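Section 4. Loading the Pantry Bins and Cork Jars

Applies to: Mosik shelf set, clear bins, cork-top jars. Kitchen notes kept by Obsa Alemayehu. Shelf assembly is section 3, do that first. Labels are section 5.

4.1 Before you load

1. Shelves up, level, all four feet on the floor. Push on the corner. If it rocks go back to 3.6.
2. Wash bins and jars by hand. Warm water, dish soap, no scrub pads on the clear plastic, it scratches and stays scratched.
3. Dry everything. Then leave it out on a towel overnight anyway. Jars mouth down, corks off to the side.
4. Peel the Hidosia sticker off the bin bottoms. Comes off in one piece if you go slow.

CAUTION: No dishwasher for the bins or the corks. Bins warp along the long wall. Corks swell and then you're buying corks.

4.2 What goes in a bin, what goes in a jar

Bins: anything already in its own sealed wrapper. Ramen, soup packets, granola bars, tea boxes, gravy mix.

Jars: anything loose. Rice, beans, lentils, oats, popcorn.

Don't pour flour in the cork jars. Use the Tuncer tins with the screw lid (section 6).

4.3 Loading a bin

1. Bin on the table, not on the shelf. Open side up.
2. Check dates. Oldest goes on top or in front, whichever you grab from.
3. Ramen goes in flat, one on top of another, printed side where you can read it through the wall. Flavors can mix, just keep the names facing out so no one has to dig.
4. Stop when the stack is a finger below the rim. Higher than that and it catches on the shelf above.
5. Small stuff (seasoning packets, bouillon) goes in the gap beside the stack, never under it.

Note: crushed noodle blocks are fine to eat, but a torn wrapper is not fine to store. Torn one gets cooked first or goes out.

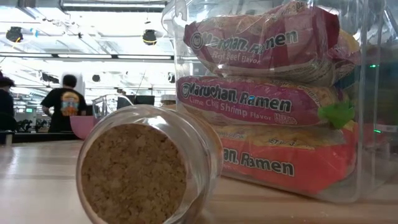
6. Lift the full bin with both hands, one under each end. The tab is for pulling the bin forward on the shelf. It is not a handle, don't carry by it.
7. Slide it in till the back touches the wall, then pull foward a little so you can get your fingers behind it.

Heavy bins low, light bins high. Cans on the bottom shelf only.

4.4 Filling a cork jar

1. Jar upright on a dry surface. Funnel in.
2. Pour slow. Tap the side, let it settle, pour again.
3. Leave a thumb's width under the rim for the cork.
4. Wipe the inside of the rim. Grit here is the usual reason for a loose cork.
5. Press the cork in straight, palm flat, small twist at the end. Snug is enough.

To test the fit: tip an empty corked jar on its side over the table. Cork should stay put. If it slides, take it out, wipe, try again. Still slides, wrong cork. They come in two sizes and they look the same in the bag, 30 and 31, the number is on the bag and nowhere else. Size 31 for the wide jars.

CAUTION: Don't store filled jars on their sides. They roll. Glass.

CAUTION: Never pry a stuck cork with a knife. Rock it side to side with your thumbs. If it crumbles, sift whatever was in the jar before you use it.

4.5 Upkeep

- Once a month: pull each bin, wipe the shelf, check wrappers for holes.
- Bits of noodle in the bottom of a bin: tip out, wipe with a damp cloth, dry, reload.
- Corks: dry brush only. Stained is ok. Soft or musty, replace.
- Cloudy jar: white vinegar and water, soak an hour, rinse twice.
- March and again in the fall, take everything out and do 4.1 over.

4.6 Problems

Bin won't slide: liner is bunched up. Lift bin, flatten liner.

Cork sits crooked: rim is dirty or cork went in at a slant. Take it all the way out, don't push on the high side.

Moths: empty the whole shelf, not just the one bin. Anything in an open bag goes in the trash outside. Wash bins and jars, wipe the peg holes, leave it all empty a week before you reload.

Bin cracked at a corner: stop using it for food. Replacement bins are Forero part 2896, corks come in bags of 50. Check your jar size before ordering, corks are not returnable once the bag is open.

Go on to section 5, Labels. Have a marker and a dry cloth ready, lables won't stick to a damp bin.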